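Every January somebody sends me a film of a robot folding a towel, and asks whether I'd have one in the house. My answer hasn't changed much. I'd have one for a month to see what it did, and I'd keep my own towels in a pile where it couldn't reach them.

I ran the packing side of a small plumbing supplies firm in Holloway for 13 years, so my interest in this is practical. We put fittings into trays, the trays into boxes and the boxes on to a van. People who haven't done that job assume it was automated long ago. Bits of it were. The box taping was, and the labels. The part where a person picks up an awkward object and puts it where it belongs was done by Beatriz Abreu and two others on the long bench, and as far as I know it still is.

The usual claim is that the remaining work is simple and will go next. I think it's simple for Beatriz. She could take a fitting out of a mixed bin while talking to me about her boiler, turn it the right way up without looking and have it in its pocket before I'd finished replying. She was faster after lunch than most of us were first thing. When we asked her to write down how she did it, for a new starter, she filled half a page and then said she'd sooner show him.

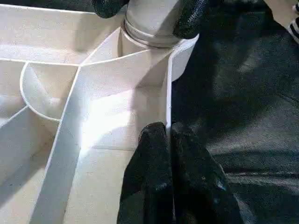
Putting a part into its proper place in a tray is the job I'd set any machine that wanted work from me. It covers most of what matters. The part has to be held firmly enough that it doesn't slip and gently enough that it doesn't mark, and it has to go in without catching on the wall. White plastic in a white tray makes it harder still, as anyone who has packed under strip lights knows. The edges of the dividers show up as thin bright lines and the floors wash out. A round part in a rounded recess also gives the fingers very little room, so they have to take hold of it high up, above the ribbed band, and leave the bottom clear for the tray. Rubbery tips are the right choice for that. I'd want to see the same thing done with a tray that had been knocked sideways, and then with one that had a broken divider, before I talked about money.

Tobias Ridgeway, who sold us our conveyor and now sells arms for Junov, tells me I'm asking too much. His argument is that nobody should buy a machine to copy Beatriz. You change the job to suit the machine: one kind of part per tray, trays clamped down, bins sorted before they arrive. He's right that this works. Skullevia did it on their valve line and were pleased with the result. But they make one valve in very large batches. We had 300 lines in the catalogue and a good many of them went out in sixes. By the time we'd sorted the bins for the machine, we'd have done the packing.

A house is worse than a packing room in this respect. Nothing in my kitchen is clamped down. The cutlery drawer is a tray with pockets, and in theory the teaspoons have their own, but there's a potato peeler in with them and the whole insert slides back when you shut the drawer hard. I can put the clean cutlery away in the time it takes the kettle to boil. A machine that took an hour over it would be fine by me if I was out, as I don't mind slow. What I'd mind is coming home to find it stopped over a whisk, waiting for me.

That's the test I'd use for all these products, at home or at work. Speed is the thing people quote, and it's the thing that improves on its own. Ask how often somebody has to go and help. If a machine puts away 100 things and needs a hand with 6 of them, I can't leave the building, and I've bought myself a job as its assistant. Malathi Shenoy looked after the machines on our taping line and she kept a log of every time she was called over. It was a much better guide to what they were worth than anything in the brochure.

I do think they're getting there. Five years ago I wouldn't have bothered to watch a gripper handle small loose parts, and now I'll watch to the end. For a shop floor with steady work and someone like Malathi close by, I'd say it's worth a trial, paid by the month, with your own parts in your own trays. For the kitchen I'd wait. If you've got money to spend on chores now, a decent dishwasher is still the best robot in the shop, and you'll have to empty it yourself.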